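March 2018. Bench notes, Arkard workshop, back room

Starting a fresh notebook because the old one got glaze on it and half the pages are stuck together. If anybody needs the firing log from before this, it's on the shelf over the sink and you'll have to peel it.

So, the celadon. I've been chasing this green for so long that I see it when I close my eyes. Mitiku says I should leave it alone and fire the iron red, which sells, and he's right that it sells, but I had one tile come out of the July firing with exactly the color I want (soft, a bit gray, pooling dark in the carved lines) and I can't let it go! One tile. The rest of that shelf was the color of dishwater.

Weights first, before I lose the scrap of paper. Batch A went in the bucket at 1,002 grams dry. Batch B, same recipe with the whiting cut back, was 972. I meant for B to be an even amount but the whiting tub was nearly empty and I wasn't going to drive out to Canberg for one scoop. The iron is the same percentage in both. I sieved A twice and B three times, only because the second pass on B left a gritty ring on the mesh and I didn't like the look of it.

Specific gravity on A was fine. B was too thick, so I let it down with water a little at a time and then of course overshot, and now it needs to sit overnight so I can pour some off the top. Saron does this by feel with one finger and gets it right every time. I asked her to teach me and she said "you dip it and you know." Very helpful, Saron.

Test tiles: all of them from the Girkance clay, the smooth one, carved with the same three lines so the pooling is easy to compare. I wrote the batch letter on the back in oxide. Please don't pick them up by the front even if they look dry, the raw glaze comes off on your thumb and then I'm looking at a bald spot and blaming the recipe.

Dipping order was A single, A double, B single, B double. Three seconds a dip, counted out loud, which made Mitiku leave the room. The doubles look very heavy to me and I can already picture them running, so those go on the cookie shelf with plenty of wash under them. We are still chipping last summer's blue off the good shelf.

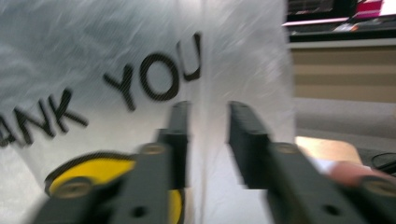 White plastic bag, black capitals: "...ANK YOU"

Kiln notes. Bisque was slow and dull, which is how I like it. I'm starting the glaze firing with the damper wide open and closing it down once the cone 010 goes over. The pyrometer read 852 when I wrote the first number and 871 when I came back with my coffee, both in Celsius. Last time I was late starting reduction and I think that's the whole story with the dishwater shelf, though Mitiku thinks it was where the shelf sat, low and close to the bag wall. We went back and forth on it over lunch and neither of us budged. To settle it I've put two A tiles low and two A tiles high, same glaze, same thickness as near as I can manage. If the high ones are green and the low ones are sad, I owe him a sandwich.

Also in this load, so I don't forget whose is whose: Saron's six tall cups on the top shelf, the Admasu dinner plates in the middle (his mother's order, handle with care or hear about it forever), and a lidded jar of mine that I fully expect to seal itself shut. I waxed the gallery but I was in a hurry and I missed a spot near the knob side.

Things I'm out of or nearly out of: whiting, see above. Kiln wash, half a tub. The fat bamboo brush has lost its middle and now paints two stripes at once - kind of a nice effect, but not what it's for. Someone took the rubber rib with the notch in it. I'm not mad, I just want it back on the hook.

Later, same day. Cone 10 soft at the bottom, still standing at the top, so the kiln is uneven again and I've pushed the damper in another half inch to see if it evens out. Flame at the spy is lazy and orange, smells right. Saron came by and looked at it and said "hm," and I'm choosing to take that as approval.

Shut off once the top cone touched. Everything bunged up, damper closed, and no peeking until it's cool enough to put a bare hand on the door. Mitiku, I mean you. Next entry goes in when we unload, with the tiles laid out low to high, and somebody please bring the July tile down from my windowsill so we can hold them side by side.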